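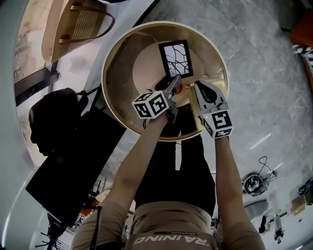
Figure 3. Round tray with a small framed picture inside it, with marble-patterned floor tile beneath.

Print this page | E-mail this article

3.2 Trays as temporary storage

Most homes in the study kept at least one tray that was no longer used for serving. People put things in it that had no fixed place yet, and the tray was then moved from room to room with its contents. We call these holding trays. Of the 1185 objects logged in the Plalberg homes, 528 had spent at least one night in a holding tray before they were put away.

The tray in Figure 3 is wooden, with a rim lighter in color than its inside. The framed picture in it is small and has a thick black border around a white field with dark, branching lines. Small frames were common in holding trays. Residents told us that a frame needs a nail, a shelf or a decision, and that the tray was where it waited. In 14 cases the same frame was still in the tray when we returned in October.

Round trays and rectangular trays were used differently. A rectangular frame laid in a round tray leaves curved gaps along the rim, and residents filled these with cables, keys and other small items. Rectangular trays were packed edge to edge, and the frame was more often stood upright against one side. Nodon reports a similar split for bowls and boxes kept in hallways.

Sorting was often done on the floor. Ehsan Jatoi coded the place of each sorting episode and found that residents with hard floors worked there more often than at a table. They gave two explanations: the tray could be turned easily on tile, and there was room to set bags down nearby. Carpeted homes did not show this pattern. Grosier and Roussel treat floor sorting as a sign of clutter, but we found it in tidy homes as well.

Tray depth was not measured in the first 11 homes, so it is left out of the comparison in Section 3.3.

Search this journal Enter keywords Go

Contact: Yasir Zaidi, corresponding author | Copyright the authors | Back to top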